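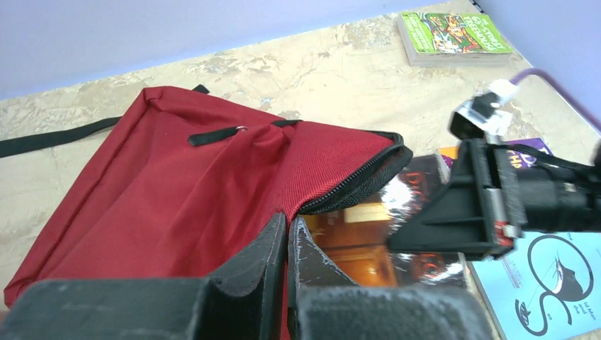
Rüdiger Seidel replied:
Before you go any further on the second arm, price the fingers. Everyone budgets the arms and the compute and then finds out that pads are a consumable. On our pair we go through a set every couple of months on soft goods, more if there are zippers involved.

Ifeoma Oyelaran wrote:
Noted, and I had pads at zero in the first draft. Current plan for the bag-packing cell, for anyone joining from the old thread:

2 arms, wrist camera on each
6 spare finger sets
1 compute box (already owned)
cable management, unpriced
test items: bags and books, whatever people bring in

The open question is whether to buy the Jolmont grippers again or move to Koubek. Koubek quoted $773 per gripper, bracket included, freight extra. Jolmont is cheaper but the bracket is a separate line and we would be printing our own.

Sinan Tekin wrote:
Print the bracket. A ribbed one in black nylon with decent webs is stiff enough at that payload. I would put the difference into a second set of wrist cables. Cable failures have cost us more hours than every other fault combined.

Rüdiger Seidel wrote:
Disagree on printing. Ours crept at the bolt holes after roughly five months and the camera calibration went with it. Nobody noticed until the grasps on thin books started landing short. If you cost the recalibration labour, the machined bracket is cheaper in year one.

Sinan Tekin wrote:
Which infill, and did you use inserts? Creep at the bolt holes sounds like bare plastic under the bolt heads.

Rüdiger Seidel wrote:
Inserts, yes. No washers on two of the four. Fair point, but I still wouldn't plan a purchase around it.

Folasade Chukwu wrote:
Can I ask what the opening width is on the Koubek? A thick paperback is fine for most of these. A backpack with the fabric bunched up is another matter, and you will want to pinch the zipper pull as well, so you need both ends of the range. The Clurow datasheet gives stroke at the fingertip, the Koubek one gives it at the jaw. They are not comparable as printed.

Ifeoma Oyelaran wrote:
I hadn't caught that. I'll ask for the fingertip figure in writing. Glossy covers are a separate worry – depth drops out wherever there is glare, so I may need a line for diffuse lighting too.

Sinan Tekin wrote:
Try moving the lamp first.

Folasade Chukwu wrote:
Also ask about lead time. Clurow told us 5 weeks in January and that was the gripper only, no fingers.

Ifeoma Oyelaran wrote:
Will do. Revised sheet goes up once Koubek answers. Bracket stays as machined for now, washers added to the hardware line regardless.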